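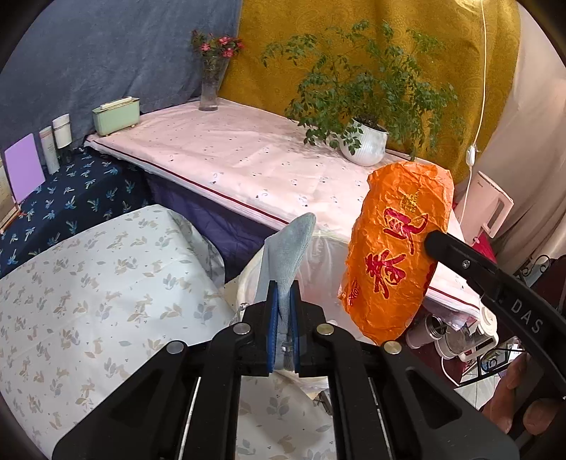 Knitted sock and orange package

Can I listen to the Kakakhel interviews at home?
Yes. There are 60 recordings from families who settled in Dorik, and most are online. 2 are closed until November at the speakers' request.

Do you have transcripts?
Yes, in English. The Sakadach tapes are still being typed up — ask at the desk.

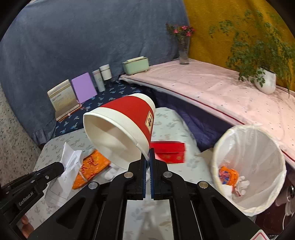
Can I quote from an interview?
Up to 200 words, with credit to the Jomby Oral History Archive. Write to us first for anything longer.

Last updated 3 April 2024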